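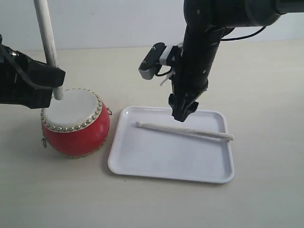 How many examples does the system need before it can learn a job? More than we first planned for. We began with 12 for each task and the results were poor, so the Wurnby group now works to 70.

The drum task reached that number on Monday. An operator guides both arms from start to finish, and each complete go is saved as one example. Goes with a dropped stick are kept in a separate folder and left out of training.
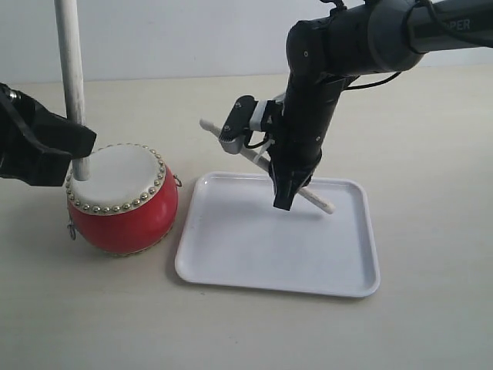

We also change the starting position of the tray between goes, by a few centimetres at most. Ballow now holds 656 examples across all tasks, of which 53 still need checking. Ondik will take the checked set in June and begin training on it. Anyone who can spare a morning for checking should put their name on the Wurnby sheet.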